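About Fanmont

Fanmont is a cooking school for adults. We run evening and weekend classes out of one long kitchen in Urura, and we have been doubtful about most cooking advice from the start.

The school began as a supper group that kept arguing. One member salted beans early, another swore it ruined them. So we cooked both pots and tasted them without labels. The early salted beans were better, and a good friend was annoyed for a week. After that we tested whatever came up: searing meat to "seal in the juices," oil in the pasta water, the rule that mushrooms must never touch the faucet. Plenty of it fell apart. Some of it held up, which was annoying in its own way.

How we teach

Classes have 7 students at most. You cook the same dish two ways, taste both without knowing which is which, and then we talk. If you can't tell the difference, we say so and you are free to use the easier method at home. We don't hand out certificates. We have never met a restaurant owner who asked to see one.

We are wary of the words "authentic," "artisan" and "chef's secret," and you won't find them on our schedule. We also doubt that a single class will change how you eat. People who come to two or three tend to pick up some knife skills, a better sense of salt and a habit of reading a recipe through to the end before turning on the stove.

What it costs

A single class is $410, which is a lot, and we would rather you knew that before reading further. It covers a full day, all the food and both meals. The Lamptey course is our longer program, spread over several weekends, and costs $2275. We don't do early bird prices or countdown clocks. If a class doesn't fill, we cancel it and refund everyone.

What we use

We take no money from makers of pans, knives or gadgets. Companies do ask. Most home cooks own too much equipment already, and we have yet to see a garlic press earn its drawer. A decent knife, a heavy pot and a big board will get you through nearly everything on our schedule.
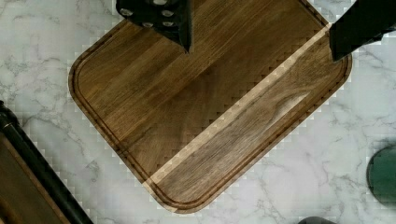 A large wooden board on a marble counter.

Our one steady partner is Zurnis, a small grain mill that sells us flour at the normal price. We bake its flour against supermarket flour every June and post the results, including the year the supermarket won.

Visiting

The kitchen is open to visitors before evening classes. Bring a cooking rule you believe in. We may ask you to test it.

Page last updated 23/03/2022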